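Stop buying new arms and print a better tray

I've been building a PC-assembly cell at our shared workshop since January, and I have an opinion that gets me eye rolls at the coffee machine: most hobby automation projects spend their money in the wrong place. People save up for the arm, then the better arm, then the vision package (I did this too, so I'm allowed to complain). Then they set the part down on the bench wherever it lands and wonder why the pick fails.

My first version ran on a Matska controller and some code I'd borrowed from the Burkevix forum. I spent $600 on a sensor kit I no longer use. What finally moved the project along was gray filament! A printed tray with a proper nest for a processor costs next to nothing, and if a post ends up in a dumb spot you just print it again overnight.

The usual answer is that fixtures are cheating, and that a smart enough robot should find the chip anywhere. Maybe someday. The folks at Treruvis make that argument on their blog and they make it well. But I've worked on cars and furniture and one very stubborn dishwasher, and I put the screws in a dish every time. I don't feel like less of a person for it.

There's also the question of what you practice on. Use an old desktop tower, please. Lay it on its side, take the panel off, and let the arms work straight down into it. A brand new board makes you timid, and timid people set their speeds so low that they never learn anything about the cables, and the cables are where I've lost most of my evenings.

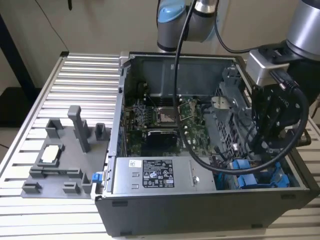 So if you've got $2000 set aside for an upgrade, keep most of it. Buy a few spools and some extrusion, and spend a month being fussy about where things sit before the robot ever touches them.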